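Getting the bathroom back in order, January 2025

I put off the bathroom all through December. We had guests, then we had colds, and then it was easier to shut the door and use the other one. So this week I finally set aside an afternoon for it.

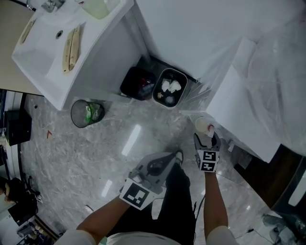 I started by deciding what I wanted out of the afternoon. I wasn't going to repaint or regrout anything. I wanted the counter clear, the floor clean, and one place for trash. The last one sounds simple, but it has been bothering me for months. When we moved in I bought a little mesh wastebasket, then a bigger bin when that one kept filling up, and then another bin came over from the hallway. Three bins is too many for one bathroom. Everyone drops things in whichever one is closest, and on trash day one of them always gets missed.

The gray one stays. It's rectangular, so it fits into the corner next to the vanity, and it holds a good amount of tissues before it needs emptying. The dark one is going to the garage. The round black mesh one I went back and forth on. I like how it looks, but small stuff shows through the sides, and bits of paper end up on the tile next to it. I moved it to my desk, where it only has to deal with envelopes and receipts.

The counter was next. I keep too much on the ledge beside the sink, mostly the long wooden things that don't fit in the cup. They roll or slide when you reach for the faucet, and water gets on them. I cleared out the top drawer and put in a divider tray from Pramlow that I had left over from the kitchen. It was a little too long, so it sits at an angle, but the drawer closes. The green container can stay out.

I wiped the counter and basin with plain dish soap and warm water. I used to buy a special spray for this and stopped when I noticed that the soap did the same job on a glossy white top. For the drain I use an old toothbrush and go around the edge twice.

The cabinet on the other side still has its clear plastic on. I keep meaning to take it off. I ordered new handles from Jonero, the order number ends in 806, and they haven't come yet, so the plastic can wait until I've drilled. I don't want to scratch a white door a week before I'm finished with it. I did shake the dust off it and pick up what had collected down by the base.

Then the floor. This tile has a lot of gray veining and it hides dirt very well, so I sweep first, then mop, then turn on the ceiling light and look across it from the doorway. Hair and scraps show up that way. I had to go back over the strip in front of the vanity, and again behind where the bins had been.

All of it took me 60 minutes, not counting the trip to the garage. I had guessed the whole afternoon.

Still to do: the handles, the caulk along the back of the counter, and a hook for the hand towel. I looked at one from Flernine but the screws seem short for our wall. If you've put one up in drywall and it held, leave a comment and tell me what anchors you used. I'll post again when the handles get here.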